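Jamila Roy
Sunday, February 26, 2023

Okay friends, I promised a bunch of you I'd write up my thoughts on urinary catheters and infections after journal club, and I finally have a quiet afternoon and a full pot of tea, so settle in. This is going to be a long one (you know me).

1/ Background for those of you outside the hospital world: a catheter left in the bladder is a very easy road for bacteria. The longer it stays, the more likely something grows. We've known this for decades and we still leave them in too long, mostly out of habit and busyness, and I include myself in that.

2/ The paper we read looked back at 1539 adult admissions where a catheter was placed in the emergency department. The authors wanted to know whether a nurse-driven removal protocol changed how many patients went on to have a true infection. Good question! I was excited before I'd even opened the PDF.

3/ My first worry, and I said this out loud before anybody had finished their bagel, was the definition. A positive urine culture is one thing. A sick patient with a positive urine culture and no better explanation is another. Plenty of older folks carry bacteria in their bladders quite happily and need no antibiotics at all.

4/ To their credit the authors had two reviewers go through every chart with a positive culture, and a third when those two disagreed. That is a slog. I did it for my own fellowship project with only 200 charts and I still dream about it.

5/ The piece I liked best was buried in the supplement (please, please read the supplement). On the units where nurses could pull the catheter without waiting for an order, it came out a day and a half sooner at the median. That matters a great deal to the person attached to it, whatever the infection numbers do.

6/ And the infection numbers were a bit shaky, to be fair. Only 31 events in the whole cohort, so the confidence interval was wide enough to park a truck in. I'd call it encouraging and leave it there.

7/ Dr. Iwasaki asked about patients who had the catheter taken out and then put right back in. Wonderful question, and the paper barely touches it. Our own unit at Bakholm keeps a log of reinsertions, so I'm going to see what we can pull together by May. It'll be about 100 patients, so don't expect fireworks.

8/ Somebody also wanted to know if it could all be explained by fewer cultures being sent. Maybe! If you order fewer tests you find less of everything. They did report the culture rate by month, but only as a tiny gray graph with no table, and I squinted at it for ages -- I think it dipped, though I wouldn't swear to it in front of a statistician.

9/ So what am I doing differently on Monday? I'm asking on rounds, every patient, "does this still need to be in?" before we get to the labs. It takes five seconds. Our night nurses have been asking it for years, bless them, and the rest of us are catching up.

10/ Next month is blood culture contamination, same room, same bagels. Send me papers if you have a favorite, and if you're a student who feels shy about speaking up, come sit by me and we'll be shy together.
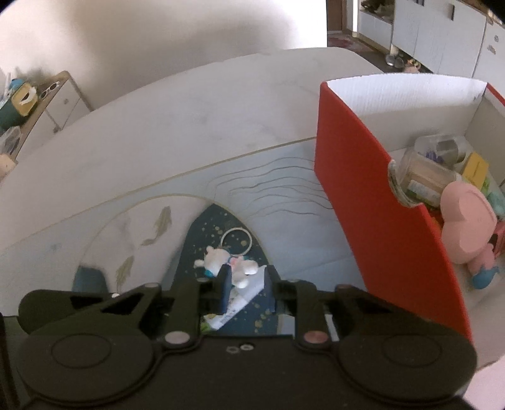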